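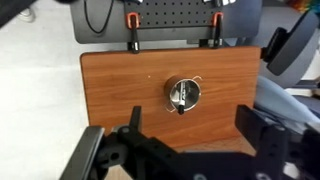 How often does the arm at Rukdale's test cell need its gripper checked? Every 90 cycles, and again whenever a finger has been taken off.

July 26, 2021 – Rukdale has changed the way it looks after the handling cell at its Belmonte workshop, after a string of missed grasps in June was traced to a finger that had worked slightly out of line. The new routine has been in use on all shifts since the start of this month.

The cell practices small household tasks, among them taking a marker out of a metal cup fixed to a wooden board. The board is held by two clamps over a perforated panel, so it can be taken down and put back without tools. Staff found that the arm reached the right place most of the time but closed a little to one side of the marker. The first guess was that the board had shifted. When the clamps were reset and the fault stayed, the crew moved on to the gripper.

One of the mounting bolts on the left finger had backed out. The finger still opened and closed normally, and no fault code was raised. The bolt was replaced, both fingers were squared against a steel block, and the wrist camera was calibrated again. The work took 2 hours. The cell then ran 549 cycles before the next planned stop, with no missed grasp put down to alignment.

Under the new routine, the operator stops the arm, locks out the drive and checks each finger bolt with a torque wrench. The finger tips are wiped with a dry cloth and looked over for nicks. The camera lens is cleaned separately. Cables along the wrist are checked for rubbing, and the clamps on the board are tried by hand before the arm is switched back on. A short run of 8 grasps follows – if any of them misses, the cell stays down until the cause is written in the log.

The work sheets were drawn up with Erketti, the service firm that handles the arm's yearly overhaul. Bolts removed during a check are not reused. Spare finger sets are now kept in the workshop instead of the main store.

Rukdale said the same sheets will go to its Skosia site, where a second cell is being wired. That cell uses a different base but the same gripper, and its board will hang from a panel of the same type. The torque settings for the base bolts at Skosia have yet to be confirmed.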